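Kusari Institute for Household Robotics
About us

Home | About us | Research | Study with us | Publications | Contact

The Kusari Institute is a teaching and research body concerned with one question: how a machine may learn ordinary household work from the people who already do it well. We offer a taught master's course and a doctoral programme, and we maintain a research group of 34 staff and students under the direction of Professor Gwenllian Phillips.

Our history

The Institute began as a reading group within the former Brokano College of Engineering. Its members shared an interest in the handling of soft goods such as bedding, clothing and upholstery, which at that time received little attention in the teaching of robotics. When the College was reorganised, the group was given its own premises, its own governing board and the right to admit students. Professor Phillips was appointed Director in the same year and has held the post since.

The first doctoral thesis completed here, by Dr Heino Kütt, dealt with the folding of towels by a fixed two-armed machine. Dr Kütt now leads the Soft Goods Laboratory. The machine he used has been retired and stands in the entrance hall.

Our method

Much of the work in our field depends on an operator guiding a robot by hand or by remote control. The results are useful, but the process is slow, and the operator tends to move as the robot moves. The method developed at the Institute, known as Pärn, takes its demonstrations directly from people working with their own hands. A participant carries out a household task at a natural pace while a camera at head height records the work. The position of each wrist is recovered afterwards and joined to an estimate of the pose of the fingers. The resulting paths are then fitted to the reach and grip of a particular robot.

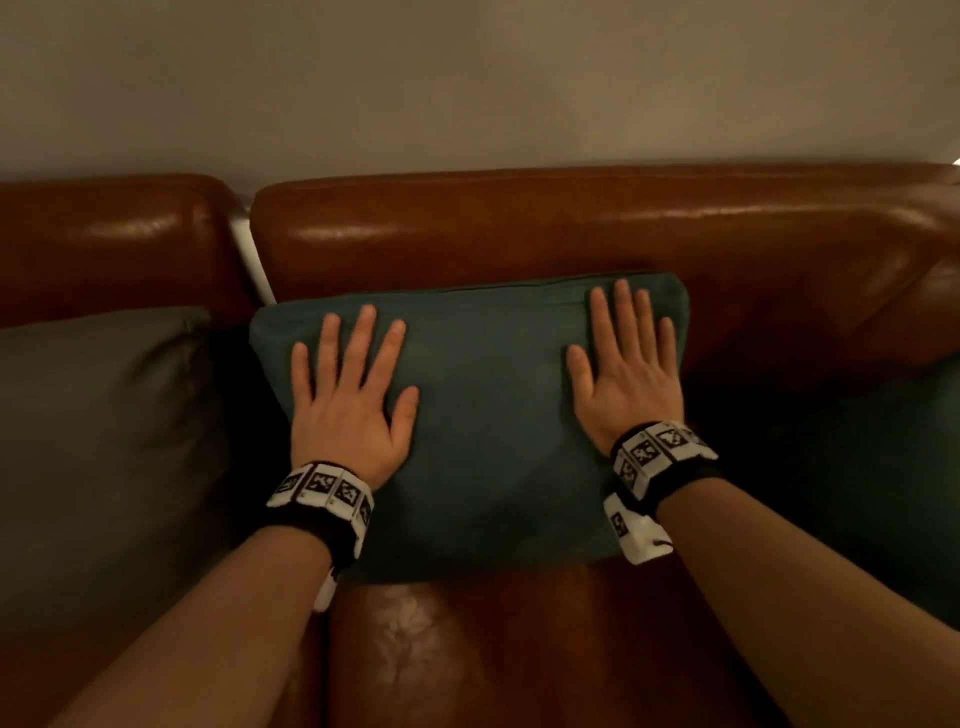
Contact is the part of the problem to which the Institute has given most of its effort. A soft object changes shape when it is touched, and a record of where the hands travelled is of limited value without some account of what they did on arrival. In arranging a sofa, for instance, both palms may be pressed flat against a throw cushion with the fingers spread, and the dimples and wrinkles in the fabric around the hands are themselves evidence of how the surface is being loaded. Pärn treats such marks as a signal. The printed square markers on the wristbands give the place and angle of each wrist, and a separate model, trained by Dr Aušra Jaunzems, reads the change in the cloth and proposes a range of likely pressures. The two are combined before any motion is passed to the robot.

Dr Jaunzems' model does not measure force, and we ask those who use our results to bear this in mind. It gives an upper and a lower bound. Where the bounds are wide, the robot is instructed to press lightly and to look again.

Results to date

The current collection holds 1071 demonstrations of tasks performed on sofas, beds and armchairs. Of these, 596 involve the use of both hands together. A policy trained on the full collection was tested in our furnished laboratory on 30 arrangements of cushions that had not appeared in training. Performance was better on matt woven covers than on smooth or shiny ones, where folds are harder to tell from reflections. Dark cushions in poor light remain difficult. A revised version of the contact model, intended to address both weaknesses, will enter testing in January.

We publish unsuccessful trials together with successful ones. The Board adopted this rule at the request of our doctoral students, and it applies to all work carried out in the Institute's name.

Teaching

Students on the master's course spend their first term as participants and as annotators before they are permitted to train a model. The course is led by Mr Tõnu Zariņš, and its principal subjects are kinematics, machine vision, statistics and the design of studies involving people. Each student completes a supervised project, normally within one of the two laboratories. Applicants should hold a first degree in engineering, computing, mathematics or a related subject. Those with experience in occupational therapy or the furnishing trades are also encouraged to write to us.

Participants and privacy

All demonstrations are given by adults who have signed a consent form and may withdraw their recordings at any time before publication. Recordings made in private homes are checked for faces, letters and family photographs before they are released to researchers. Ms Vija Dambrauskienė is the Institute's Research Ethics Officer and is the first point of contact for any participant with a concern.

Governance and funding

The Institute is governed by a Board of seven members, two of whom are elected by staff and one by students. Our work is supported by tuition income and by the Zerar Fund for Assistive Technology, which has no part in the selection of research topics or in decisions on publication. Annual accounts are available from the Registry on request.

Visiting us

Visits by schools, care providers and other research groups are welcome by prior arrangement. Requests should be sent to the Registry through the Contact page and should state the size of the party and any access requirements.

Page last reviewed by the Registry: 10/23/26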